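The Year I Learned to Write Letters Again

3 Oct 2025

My aunt Pushpa kept every letter anyone ever sent her. When she moved out of the big house last fall, my cousins and I spent a long weekend going through the upstairs closets, and in the very last one, behind the good blankets, we found 378 of them, tied up in bundles with kitchen string and sorted by who had written them. (She had put the number on a slip of paper on top, in pencil, with the date she last checked. That is my aunt all over.)

Forty or so years of people telling her about their gardens and their bad knees and what the baby had for lunch! I sat on the floor and read until my legs went to sleep. My own bundle was embarrassingly thin. I had written faithfully from summer camp, then a few times from college, and then there was a postcard from a lake, and after that nothing, though I call her most weeks and always have.

So I went home and decided I was going to write letters again, real ones, on paper, to people I love. I bought a pad of cream paper and a box of envelopes and felt very pleased with myself, and then I sat down at the table and could not think of one single thing to say.
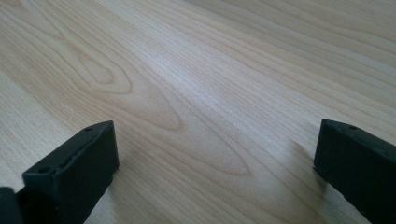 Plain pale wood, waiting for something to be put on it.

I think the trouble was that I was trying to write a Letter with a capital L. I wanted it to be worth the stamp. My first try, to my old roommate Valentina Espinoza, had a paragraph about the passage of time in it, and I am so glad I never mailed it. She would have called me up to ask if I was sick.

What got me going was rereading one of the ones from my aunt's closet, from a neighbor who had moved to Coste when I was little. It began, "Well, the stove is fixed," and went straight on from there for four pages. No hello, no how are you. The stove, and the man who fixed the stove, and the man's mother, who was a terror. I never met any of these people and I was completely wrapped up in it.

So I wrote to Valentina about my gutters. Two pages on gutters! And she wrote back inside of two weeks with three pages about her sister's wedding cake, which had slid, and we have been at it ever since. She lives 822 miles away and I know more about her days now than I did when we shared a bathroom.

I should say a word about supplies, because a couple of you asked after the last post. I use a plain ballpoint. I tried a fountain pen, and I liked how it looked, but I drag the side of my hand across everything and ended up with blue on my cuffs. The cream paper was a little thin, so I moved up to a heavier pad. Stamps I buy whenever I'm at the post office anyway, and I try to pick the pretty ones. As for where I keep it all, I've had a shoebox, a drawer and a cookie tin, and I am still looking for the right thing, something open where the letters I owe people would stare at me a bit. 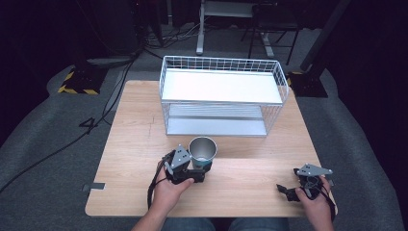
White wire rack with two shelves, on the tabletop.

Not everybody writes back, and I've made my peace with that. Emiliano Palma, who taught me to drive (bless him), has had five letters from me and sent none, but his wife tells me he reads them out loud at supper. Ivana Sepúlveda texts me a photo of herself holding the envelope every time one comes. I count that as a reply.

The only rule I keep is that I don't start over. If I cross something out, it stays crossed out. When I used to copy things over neatly they came out stiff, and it took me all evening besides.

In September I finally wrote to Aunt Pushpa herself. It took me that long, I think because hers was the one I cared about most. I told her about the tomatoes, and the noise the car is making, and a pie I'd burned and served anyway. She called when it came and talked for 44 minutes, mostly about the pie, and before she hung up she mentioned that she'd gone and found the string.

Paloma Pettigrew is next on my list. Her news is always better than mine, so I'd better get going.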